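Slide 7: Clearing a shared table

Speaker notes. Allow 3 minutes for this section.

The Dastville office has one wood table for 100 staff, and it collects things all day. Purnivville has the same problem with a longer table. Both sites were asked to sort by item type and leave ownership out of it.

Explain the order of work. Drink containers are handled before anything flat, as a spill on paper costs more time than the sorting does. Tall items go first, working from the far side of the table toward the near side.

Point out the can and the lidded tumbler at the far side, and the sticker sheet lying flat in front of the tumbler. The device with the white top and navy body is the only item in the electronics class at Dastville.
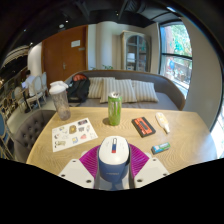

Slide 8: Where each class goes

Cans: recycling, after a check for remaining liquid. Anything over 100 ml is poured out at the sink.

Reusable tumblers: shelf by the sink, lid on, upright. Held until Tuesday.

Sticker sheets and other loose paper: the flat tray. The Eder tray takes 500 sheets. The Zeleke tray takes fewer but has a cover.

Devices: the drawer, one layer deep, no stacking.

Pause for questions on the tray choice. Purnivville will ask about cost. Refer them to slide 11.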